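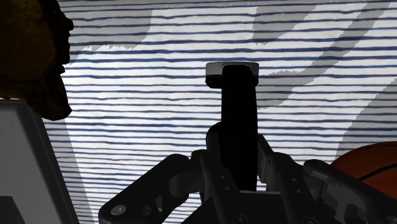
Tomomi Higuchi wants to know why her ears pop when her family drives over the hill at Fairweather, and whether it means something is broken in there. Nope, Tomomi! Your ears are doing a job, and the pop is the sound of them getting it done.

I live in Denillow, which is as flat as a pancake, so I never had poppy ears until I was eight and we went to see my aunt in the mountains. I thought I'd gone deaf. I yelled the whole way up (sorry, Mom).

So what's going on? Start with air. Air feels like nothing, but it has weight, and all the air above you is pushing down on you right this second. We call that push air pressure. Down low there's a lot of air on top of you. Up high there's less, so the push gets weaker.

Now for your ear. A little way inside there's a thin bit of skin called the eardrum, stretched tight like the top of a drum. Sounds make it wiggle, and that's the start of hearing. Behind it is a tiny space with air in it too. Most of the time the air on the 2 sides pushes the same amount and your eardrum sits there nice and comfy.

When you ride up a mountain, the air outside pushes less, but the air trapped inside is still pushing like it did at the bottom. Your eardrum bulges out a tiny bit. Everything sounds stuffy, like you've got a pillow on your head!

Luckily there's a skinny tube that runs from that space down to the back of your nose and throat. It's called the Eustachian tube (say "you-STAY-shun"). Usually it's closed. Swallow or yawn and it opens for a moment, some air sneaks through, and pop, you can hear again.

Going down works the other way around. The outside air pushes harder, your eardrum bends in, and you need to let some air back up the tube. I find down is worse than up. Chewing something helps me, and so does a great big fake yawn, which nearly always turns into a real one.

If you have a cold, the tube can get puffy and stay shut, and then your ears might hurt. Tell a grown-up if that happens, or if they still feel blocked long after you're home.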